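Farncombe Garden Society, minutes of the June meeting

Apologies were taken and the last minutes agreed, after a good long chat over the tea.

Bulb order. Tulips did so well this spring that we are having them again, 180 in all from Witmont.

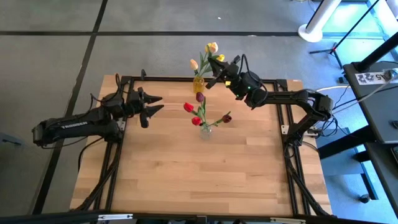 Hirvonen quoted a little less, but their delivery falls too late for us, so Witmont it is — and thank you to everyone who rang round.

Funds stand at £603, with £88 still owing for the hall. 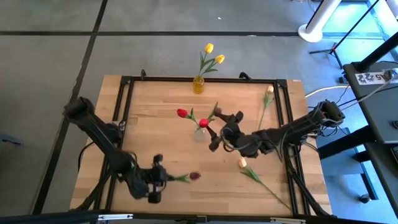 The Flurberg outing has 19 names down, and a few more would be very welcome.
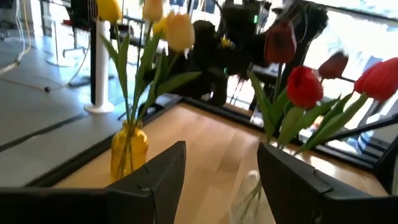 A member asked whether the coach could stop for lunch on the way, and this was warmly agreed.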